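# Fifteen Minutes Before the First Board

At Konska, a repair shop for office computers, the processor cell gets its first visitor at 6:40. Nabila Tjoa wipes the gripper fingers, checks them for nicks and runs the arm to its home position. Then she sets the wrist camera against a printed target. It takes her 15 minutes.

The fingers are the part that wears. Emil Ruchti swaps them every 200 boards and keeps the old pair in a drawer, tagged with the date. "A worn pad lets the chip tilt," he says. "You can't have tilt over those pins."

In September the arm began stopping short of the socket. Ruchti found a loose screw in the wrist mount — a 20-minute fix, after two days of looking.

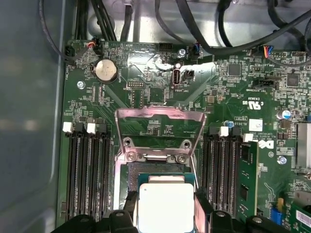

*Page last changed: September, 3:15 p.m.*

With a processor in the fingers, the arm comes down over the open socket at its slowest speed. Tjoa keeps a hand near the stop button on the first board of each shift. After that she goes to fill in the log, now on page 481.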